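# Kikance open-day drives: data card

Status: second revision, written after the April open day
Maintainer: Liv Forsberg
Field notes: Pak-hei Pan

## What this is

A small set of driving recordings made with the Jaduto ground robot at the Muriithi field, during the open day Kikance held for partners and a few neighbors. I work for Dillwood and was there as a guest. I offered to write the card on the condition that I could say what I thought of it, and Pak-hei agreed.

The set holds 522 clips from 14 drives. Two more drives were recorded and dropped: the clocks on the camera and the wheel log had drifted apart and the repair script made it worse.

## What we were told

The invitation said "autonomous navigation in unstructured outdoor terrain." I would ask anyone reusing this data to leave that phrase alone. The terrain is a dirt field. It is open and mostly flat, and a robot that drives straight ahead on it with its eyes shut will look competent for quite a while.

Pak-hei's answer is that flat dirt is harder than it sounds — there is very little for visual odometry to hold on to in the near ground, and the useful features sit far off on the horizon. I think that is a fair point. It is a point about localization, though, and the talk before the demo was about obstacle avoidance.

## What the camera sees

The front camera is mounted low and parts of the robot's own body show along the bottom of the picture. Mask them before you run any feature matching.

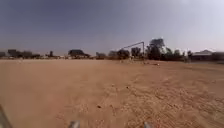
Both views are over open dirt, with trees along the horizon. 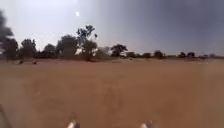 ## Known problems

- Exposure. With the sun in view the sky goes white near it and auto exposure takes the rest of the picture with it. The ground color shifts from sandy tan to a rusty red-brown between clips. Do not train a soil classifier on this and tell me it works.
- Haze. Distant trees are soft and some are hardly there. Labels for anything on the horizon are guesses, and two annotators disagreed often enough that we kept both versions.
- Small dark objects. The label "rock" was used for nearly everything small and dark on the ground. Some could be bushes or debris. We added "unknown_small" in this revision, but only the first 12 drives have been relabeled.
- Goal frame. It has no net and it is thin. The depth estimates around it are poor, and the planner scores for those clips should be read with that in mind.
- Operator input. A person held the remote for every drive. The takeover flag is set by hand and I watched it get missed at least once, so a clip with no flag does not prove the robot was on its own.

## About the demo itself

The headline claim was 3000 meters driven without a takeover. I asked whether that was one run or a total. It was a total, added up over the day, with restarts between drives left out of the count. The slide has since been changed, which I appreciate.

I also asked for one drive with the goal point picked by a visitor. We got it, and the robot reached the point and stopped where it should. It is drive 9. I was more impressed by that than by anything on the slides — one drive is still one drive.

## Suggested use

Checking odometry drift on low-texture ground. Testing how your pipeline handles glare and dust haze. Testing your self-mask.

Please don't use it as a benchmark for obstacle avoidance. There are too few obstacles, and the takeover flags can't support the numbers you would want to print.

## To do

- Finish relabeling the last two drives (Pak-hei)
- Publish the raw remote log next to the flags (Liv, waiting on Kikance)
- Repeat at the same field with the camera raised, if we get another Monday there

3 comments · 14 shares

Contact: Liv Forsberg, Dillwood | © Kikance and Dillwood | Back to top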